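# Chapter 8: Working to a Standard

## Before You Begin

Welcome back, and well done for making it through the chapters on joints, motors and sensing, which I know can be a bit of a slog if your maths is rusty. From here on we're going to spend our time on a different sort of question. You know by now how a mobile robot with two arms gets itself across a room and picks something up. What we haven't talked about is how anybody decides that it may be let loose in a room where people live, and who has to sign the piece of paper that says so.

I came to this subject sideways. My first proper job was at the test house in Lurnonville, where I was handed a binder of 124 pages on my first Tuesday and told to have it read by the end of the week. I did read it (most of it, and the annexes rather quickly), and I remember thinking that it was the dullest thing I had ever carried home on a bus. It took me a good while to see that every clause in it was somebody's answer to a practical worry. Can the arm be stopped from the far side of the room? What happens to the thing in its hand when it does stop? I'd like you to get to that point sooner than I did, so we'll keep coming back to the worries and let the clause numbers look after themselves.

## What This Chapter Covers

We start with the vocabulary, and I'm afraid there is quite a lot of it. A *hazard* is a possible source of harm. A *risk* takes in how likely that harm is and how bad it would be. People swap the two words about all day long in ordinary conversation and no great damage is done, but in a risk assessment you'll need to keep them apart, and your marker will certainly be looking.

After that we'll work through the Devon procedure, the house method used in the second half of this book. It has 10 stages, beginning with a plain statement of what the robot is for and ending with a review after it has been in service a while. You'll meet it again in the Probert case study, where a perfectly good assessment came unstuck over a change to the furniture, and in the Riso exercises at the back of the book. Give yourself 30 minutes for each of those, and a cup of tea.

Last comes the matter of simulation. A good deal of early safety work is now done in rendered rooms, long before a real machine is switched on, and there are sensible rules about how much weight such work can bear. A simulated room lets you try a reach past a cabinet as many times as you like. What it tells you about a real wrist, with real wear in it, depends on how carefully the model was built, and your report has to say so in words a reader outside the lab can follow.

Keep a notebook beside you as you read, if you're the notebook sort. The questions in the margins are meant to be argued with, preferably out loud and with a classmate.

**Figure 8.1** A simulated household task in a furnished room, with a small teal object held in the right gripper.
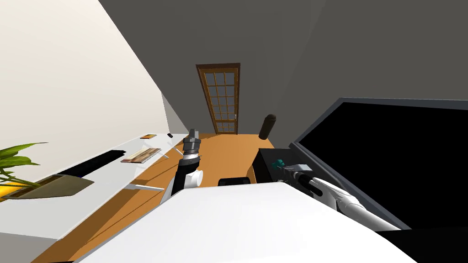
## 8.1 Hazard, Risk and Harm

Let's take the three words in order, beginning with the one that causes the most trouble. A hazard doesn't have to be dramatic. The corner of a cabinet is a hazard, and so is a forearm moving at walking pace, and so is a book left where a gripper might sweep it off a desk. When you draw up your first list, write down everything you can think of and leave the sorting for later. Stage two of the Devon procedure is set aside for exactly that job, and we'll come to it in the next section.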